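Articles > Robotics Software > Interviews

Simulated wrist views and the grasp planner: an interview with the Urker perception lead

June 23, 2019

Reading time: 4 min

Urker writes grasp planning software for two-finger grippers. Its planner, Protska, takes wrist camera input, estimates where the object's edges are and proposes a closing pose. The company's perception lead has spent most of the past year on the part that happens in the last stretch of an approach, when the object no longer fits in the view.

"The global estimate is fine until you get close," the lead said. "Then the outline leaves the image and a detector trained on whole objects has very little to work with. The confidence score drops, and the old planner treated that as a lost object and backed off."

The first fix was a timer. If the score dropped inside a set distance, the planner held its last pose and went on. The lead described it as acceptable for boxes on a flat table and poor for anything that could shift. It stayed in the release branch until March.

The replacement is a tracker that works on partial contours. It keeps whichever edge segments it can still see, gives each one a weight, and solves for the pose that best fits them. The solver runs on two threads, one for segment extraction and one for the fit, and the fit is allowed to lag by up to four images before the planner is told to slow down.
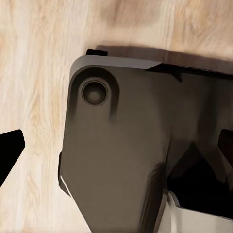 "We do nearly all the tuning in simulation," the lead said. "The renderer gives us the true pose for every image. On hardware I would need a motion capture rig to get the same number, and I would trust it less."

The simulator is a commercial engine with a layer on top called Nosis, written in-house. Nosis handles scene files, sensor noise and replay. A recorded approach can be stopped at any step, the planner swapped for another build, and the run continued from the same state. The lead considers replay more useful than the rendering. Most regressions found in the past nine weeks were found by running an old approach against a new build and comparing the commanded poses line by line.

Asked what the tracker gets wrong, the lead started with shading. A gradient across a dark surface can look like an edge if the threshold is set too low, and a shadow on the table can look like a second outline next to the real one. The early builds would sometimes lock to the shadow and report a good fit, with the pose shifted sideways by the width of it.

"A good residual on the wrong line is the worst output we can produce. The planner has no reason to question it."

The current build checks each segment against the table plane. A line that lies on the plane and runs parallel to a stronger line nearby gets its weight cut. Texture is handled by a separate filter, tuned on wood grain, which produces long thin gradients that an edge detector will accept if it is allowed to.

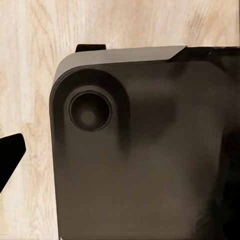
Corner handling took longer than the lead had planned. A straight side fixes the pose in one direction only, and the fit can slide along it. Two sides that meet at a sharp corner solve the problem. A strongly rounded corner, like the one at the upper left of the dark object, has no single point to anchor to, so the tracker fits an arc and carries its uncertainty into the pose. Small features help here. The black tab on the gray top panel has crisp edges against the wood, and the circular recess below it gives a center that can be located without using the outline at all. The lead said the tracker now prefers features like these when they are in view, with the outline used as a check.

The gripper has its own entry in the model. Finger positions are known from the joint encoders, so their pixels are masked before segments are extracted. The mask is grown by a small margin to cover calibration error. "If you skip the margin, you get a nice clean edge that moves with the camera," the lead said. "The solver likes that edge very much."

Urker has licensed the tracker to one outside firm, Mavromatis, which builds packing cells. The integration uses the same message format as Protska, with one added field for the number of segments in the fit. Operators do not see it. It goes to the log, where it has been the first thing checked when a pick is aborted.

Work on the next version is limited to two items. One is a better slowdown rule, because the present one cuts speed in a single step and the arm shakes. The other is a scene file checker for Nosis. The lead said a wrong unit in a scene file had once cost the team a full set of overnight runs, and the checker would have found it at load time.

Contact | Copyright 2019 | Back to top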